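Dastari arm, floor bay – weekly safety checklist with comments
Filled in by Jacobus Kruger, September 11, 2024

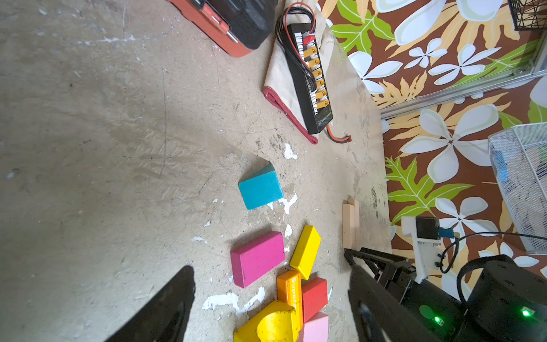

Arm at the floor bay with the block set out, charging board on its cloth at the back.

Thank you all for your patience while the arm was out of use. As most of you know, it let go of a block in the middle of a lift and then carried on to the next step as if it were still holding it. It's a small thing with a toy block, but we'd like it sorted before anything heavier goes in those fingers, so I've written rather more than usual under each item and I hope you'll bear with me!

1. Emergency stop reached from the operator's spot – PASS
Pressed 3 times, with the arm in a different position each time. It held where it was and didn't sag.

2. Status lights – PASS, with a comment
Both green. Please remember they were green during the fault as well, so a green light tells you the motors are talking and nothing about whether the grip is any good.

3. Gripper fingers and linkage – FAIL on first check, PASS on second
One of the linkage screws had worked itself slack, and the fingers were closing a shade out of line. Tightened and marked with paint pen. I'd dearly like a spare set from Birnmont in the drawer – the order went in this morning.

4. Grip test – PARTLY
Ran 110 lifts after the repair, all with the rectangular blocks, and had no drops. The arch still needs doing, as its curved side gives the fingers less to hold. Pasichnyk has kindly offered to run those.

5. Dropped-object alarm – FAIL
This is the one that bothers me. The arm ought to stop when the grip closes on nothing, and it doesn't. The log for the day of the fault has 244 entries and not a single warning among them. Sent to Mevholm, who look after the software for us. Until they answer, somebody stays beside the stop button for every run, please, even the quick ones.

6. Cables and straps – PASS
Moved the arm slowly through its full reach and watched the cable loop by the small motor. No snagging. The strap was snug.

7. Charging board – ACTION NEEDED
Leads and yellow connectors looked over, no damage found. I would still like the board kept well out of the arm's reach during runs, cloth and all. A shelf would be lovely if anyone has one going.

8. Floor and surroundings – PASS
The white paint marks on the concrete are old friends and perfectly flat, so no need to report them again. Baskets to stay by the wall.

Result: limited use only, light blocks, one person at the stop. Item 5 stays open, and I'll look at the linkage screw again after 11 more sessions, or sooner if anyone hears it clicking.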